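**Left hand drifting on the two-arm cell – fingertips, cable or calibration?**

**perkevden_ron**

Hello all, and apologies in advance for the length, I do go on a bit. We look after a two-armed humanoid cell at Perkevden (white arms, humanoid hands, carpet-topped table in front) and the left hand has started letting thin things slide. Balls, bottles and jars are all fine. Give it anything skinny and it creeps out of the fingers over the course of a minute or so, mostly when the wrist turns.

So far I've wiped the fingertips, re-run the hand homing and checked the wrist bolts, which were all snug. The hand has done 1,160 grasp cycles since the last time anybody had the covers off. The right hand has had the same care and doesn't do it. Before I start ordering parts I'd love to hear what you'd look at first!

Ronaldo

**mattes_w**

Hi Ronaldo, welcome back! I'd put money on the tips. The black rubbery covers go shiny with use and you don't notice it day to day, you just find one morning that the hand has become hopeless with pens and cutlery. We swap ours every January whether they look tired or not. Do the thumb at the same time, please, as a new finger against an old thumb is a funny mixture and you'll be chasing it for weeks.

**trollstead_agata**

I'm going to disagree with Mattes here, nicely I hope. If the tips were worn I'd expect it to slip straight away, and Ronaldo says it creeps, and mostly when the wrist turns. To me that smells of cable. On our Trollstead cell the left arm's lead hung free below the elbow and tugged a little whenever the forearm came up. We spent 9 days blaming the hand (I still blush) before Su-bin put a proper loop in it and clamped it to the platform, and it's behaved beautifully ever since.

How is yours routed at the moment? And what are you testing with?

**mattes_w**

A tug on the cable would move the whole hand, though, surely? I can't see how it would open the fingers.

**trollstead_agata**

It won't open them, no, but it can pull on the connector, and ours was dropping the grip current for a moment each time. You'd see it in the log as little dips. Worth five minutes with a cup of tea before anyone gets the screwdrivers out.

**perkevden_ron**

Thank you both, this is lovely. Agata, I had a look and I think you may be on to something about the routing at least, as the lead on the left just trails away under the arm – I'd honestly stopped seeing it. The test set is the ordinary household one off the shelf, and the thin light-blue stick is the piece that gives us grief.
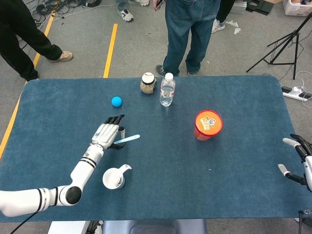 *Left hand with the blue stick, the rest of the test set on the table. Cable at bottom left.*

I've been through the grip current as well and found 6 little dips in one session, every one of them on the left. I haven't touched the tips yet so as not to muddle two things together.

**namgil_b**

Evening all. I'd keep the stick test exactly as it is, same object and same pinch, and change one thing at a time. What I do on the Hong arms:

1. Power down and support the forearm before you touch the connector.
2. Unplug, look at the pins, reseat it until it clicks.
3. Leave a generous loop at the elbow, enough for the full bend, and clamp the lead on the fixed side only.
4. Move the arm slowly by hand through its range and watch that nothing goes tight.
5. Home the hand again and repeat the test.

If the dips go away and it still creeps, then Mattes gets his new tips and everybody's happy.

**mattes_w**

I can live with that! I'd still order the tips now, mind. Dendden took an age with our last lot.

**trollstead_agata**

Only thing I'd add to Nam-gil's list is to use a soft strap for the clamp. Hard cable ties bit into the jacket on ours, and that was another afternoon gone.

**perkevden_ron**

Soft strap it is, I've a drawer full of them. I'll do the connector and the loop first, leave the tips alone until I've got a clean log to compare, and order a set anyway so Mattes can sleep. Will report back once I've run the stick through the full routine on both hands.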